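# Setent 100-day plan – anyone finished it and kept the results?

**pirzada_lifter** wrote:

My gym is pushing the Setent plan hard this February. You pay $249 up front, you get a 100-day program in an app, and if you log every workout they knock money off your next one. The coach running it locally is Rosário Louro, who seems decent and knows how to cue a squat, so I'm not knocking her.

What bugs me is the sales page. It says 683 people "transformed" last year. Transformed how? Lost five pounds? Showed up to the last day? I emailed to ask and got a link back to the same page. Has anyone here done the whole thing?

---

**oldknees** wrote:

Did it last winter at the Brikwood location. The program is fine. It's three lifting days, two easy cardio days and a stretch routine I skipped. You could write it on the back of an envelope. The weights go up a little each week, you back off every fourth week, repeat.

I got stronger. I would have gotten stronger on anything I stuck with for that long, so I don't know how much credit Setent gets.

---

**tammy_runs_slow** wrote:

> I would have gotten stronger on anything I stuck with for that long

But would you have stuck with it? That's what the money is for. I've had free programs saved on my phone for years and never got past week two of any of them. I paid for Setent and I finished. I'm not embarrassed about that.

---

**pirzada_lifter** wrote:

Fair, but then they're selling guilt at $249 a pop. I can feel guilty at home for free.

And they only talk about the ones who finished. How many signed up? If it was 700 then great, sign me up too. If it was several thousand I'd like to know before I hand over a card.

---

**grumblebench** wrote:

They won't tell you. I asked the front desk at Maltavness the same thing and the kid said it was "proprietary." It's a gym, not a missile.

For what it's worth, I quit on day 53. My shoulder started barking and the app kept telling me to "push through." There's no button for being hurt. You either log the workout or you lose the discount, so guess what people do. I know at least two guys who tap "complete" from the couch.

---

**oldknees** wrote:

Rosário swapped my overhead press for a landmine press the second I mentioned my shoulder. You have to tell the coach. The app doesn't know you.

---

**grumblebench** wrote:

Great, so the coach is good and the app is bad, and the $249 is for the app.

---

**tammy_runs_slow** wrote:

It includes the coached sessions! Two a month. Read the sign-up sheet before you trash it.

I do agree about the logging, though. I gave up on the app after a couple weeks and wrote my sets down on paper at the table every morning before work, then typed it all in at night. Much easier to look back and see what I'd lifted.

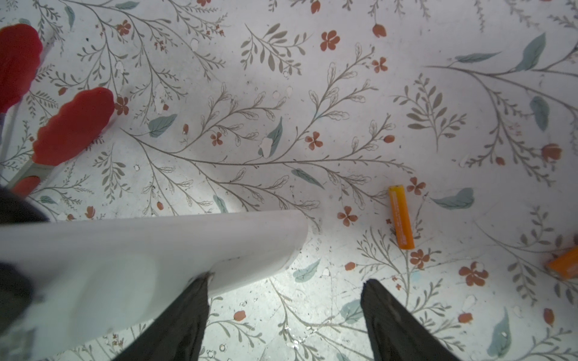

*The table where all my logging gets done. Flowers and all.*

Paper doesn't send you a push notification at 6 a.m. about your "streak," either.

---

**pirzada_lifter** wrote:

OK, the paper idea I like. I might just do that and skip the rest.

Two coached sessions a month over 100 days is what, six or seven? I can book Rosário on her own. Going to ask what she charges before I do anything else.

---

**milkcrate_row** wrote:

Coming at this from the other side – I used to work the desk at one of these places (a different chain, similar plan). The discount on the second round is how they make their money. Most people who earn it use it, and most people who use it don't finish the second time. We sold a lot of second rounds.

I'm not saying it's a scam. People did get in shape. Just go in knowing that the second one is the one they want you to buy.

---

**tammy_runs_slow** wrote:

I'm on my second round, thanks. Week six. Still going.

---

**milkcrate_row** wrote:

Then good for you, and I mean it. Come back when it's done and tell us.

---

**oldknees** wrote:

@pirzada_lifter if you go the paper route, write down how the set felt and not only the number. An easy 135 and an ugly 135 are two different days. And take the back-off weeks. I skipped one because I felt good and paid for it with my knees.

---

**pirzada_lifter** wrote:

Will do. Talked to Rosário after the evening class. She'll do single sessions, and she didn't push the plan on me at all, which I respect. She doesn't know where the 683 comes from either.

Booked two with her. Not buying the app for now.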